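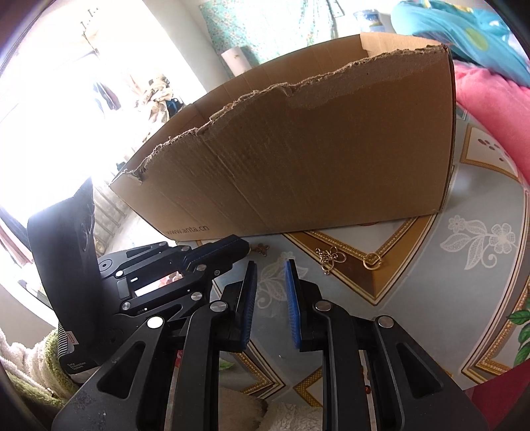
Po-yen Wu handles incident response at Inddale, and for most of October his team worked on a single credential theft case at Heltard, a parts wholesaler.

The entry point was a VPN account left active after a contractor's last day. "The password was 14 characters and still valid," Wu says. "It had been reused on a forum that was breached." The attacker logged in on a Monday at 2 a.m. and copied 4,000 customer records before an alert fired.

Wu rates the encryption as adequate. Backups used 128-bit AES, and the keys were stored on a separate host. "The data at rest was fine. The session was authenticated, so the server decrypted everything on request."

Heltard now ties VPN access to its payroll system through Itaritz, a directory sync tool. Accounts close within an hour of a termination entry. Hardware tokens are required for administrators, with other staff to follow.

Asked about log retention, Wu is brief. "They kept two weeks. We asked for a year."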